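Bravden matt white worktop, 800 mm

Sold by Iltell. Made to order, 3 weeks.

Every supplier has a white worktop that "stays looking new". We have stocked enough of them to stop repeating that line, so read this before you order.

The Bravden is a plain, flat, matt white top with no pattern and no visible texture. It comes in one depth, 800 mm, and you choose the length. The maker calls the colour Pure White. We would call it white, and suggest you ask for a sample, as it can look cream at one side of a room and faintly blue in the middle of the same bench.

The brochure also says the finish "hides everyday dust". We don't agree. A matt surface is kinder to fingerprints than a gloss one, and that's as far as we'd go. Dark crumbs, grit and pencil bits show up on any plain white top, and if that sort of thing bothers you, look at the speckled grey from Vakix, which costs a bit less anyway.
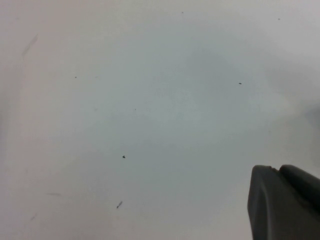
Matt white surface, close up, with a few dark specks of debris.

Cleaning: damp cloth, drop of washing-up liquid, dry with a towel. Cream cleaners will leave shiny patches, whatever it says on the bottle. The "wipe-clean in seconds" claim depends on what you've spilt. Teemu Lehtinen in our workshop left tea on an offcut overnight and needed 2 goes to shift it.

Fitting: the top is supplied uncut, with 4 fixing brackets and no screws. Yes, we've asked.

Guarantee: 3 years against lifting or splitting. Scratches, stains and heat marks aren't covered, so the word "worry-free" on the box should be taken lightly.

Samples are free, one per household. Ask for Sumaiya Patwary on the trade counter, or add one to your basket.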